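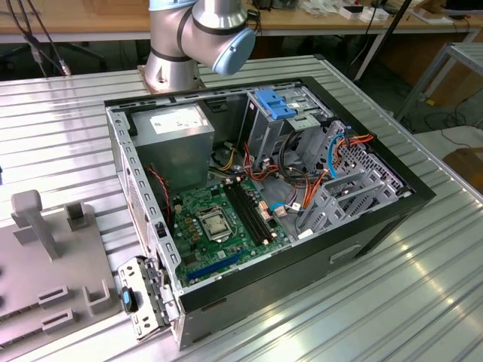

Pludside Teardown Set

README, version 2
Last edited 8 January 2024
Maintained by Olga Valente and Mohandas Reddy, Brastuvura refurbishing shop

What this is

Recordings and bench notes from the arm-assisted teardown of desktop computers at Brastuvura. The set has 1,605 episodes. One episode is one operation on one tower, for example unplugging a drive cable or lifting out a memory module. Towers lie on their side on a ribbed aluminum table with the side panel off. The arm is mounted on the same table, just beyond the tower.

The set was made to answer two questions: which operations the arm can take over, and what the change does to the work of the technicians.

Contents

episodes/ — joint states, gripper commands and fixed camera video, one folder per operation
notes/ — written notes by the technician on shift, plain text
tasks.csv — operation names, with the person or machine assigned before and after the change
interviews/ — summaries only, see Access

Division of work

Before the arm, one technician did the whole tower. Since the change, operations carry one of three labels in tasks.csv.

arm: the arm works alone and the technician is free to do other work.
shared: the technician frees a latch or holds a cable bundle aside, and the arm pulls the part.
hand: the arm is parked. Power supply wiring, CPU retention levers and anything with a bent chassis stay here.

Labels were set by Judite Salgado and Simão Carvalho, who both worked the bench before and after. They disagreed on SATA cables. Judite wanted them under hand, as the locking clips differ between makers. They are listed as shared, and her objection is kept in notes/labels.txt.

Effects on staff

No positions were cut during the recording period. The technicians reported less wrist strain and more waiting. Waiting is logged as its own operation (code W) and should not be filtered out if you are studying workload.

Testing and grading of parts moved from a separate room to the bench, so technicians now fill the arm's running time with it. Two of them asked for a fixed rotation between bench and grading. Florêncio Cardoso put this in the shift plan, and the episodes recorded under the rotation have rotation=1.

Pay grades did not change. Training on stopping and restarting the arm was added to paid hours.

Known problems

- 54 episodes have no technician note. They are listed in missing.txt.
- Cable color is not a reliable cue for cable type across the set.
- Some towers had their memory removed before arrival. Check the field ram_present before using memory episodes.
- Timestamps in notes/ are rounded to the minute.

Access

Episodes and notes are open to research groups on request. Interview summaries need written consent from the person interviewed; write to Mohandas. Converters for the Bindbridge format are in tools/ and are not maintained.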